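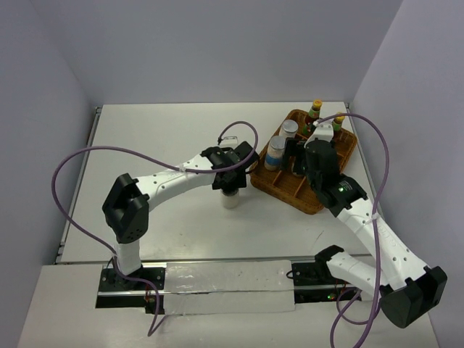
Ticket 109 — Ferry transfer missing from Diltcombe booking
Opened by: Elin Voyle
Status: waiting for reply

Hello, I booked the Diltcombe coast tour on your site for two adults, with the hotel Omora and the ferry transfer included. The payment went through, but the voucher shows only the hotel. When I open "My trips" the ferry line is blank.

I tried already: logging out, another browser, and the app on my phone. The result is the same everywhere.

2022-06-03, reply from Unum Travel support
Thank you, Elin. The ferry company changed its timetable and your 8 o'clock crossing lost its link to the booking. We attached it again. Please download the voucher one more time.

Elin Voyle
Now I see the ferry, but only for one passenger — the second name is still missing. Must I pay again for this seat? We leave on the 31st of July, so it is not urgent, but I would like to have it in order.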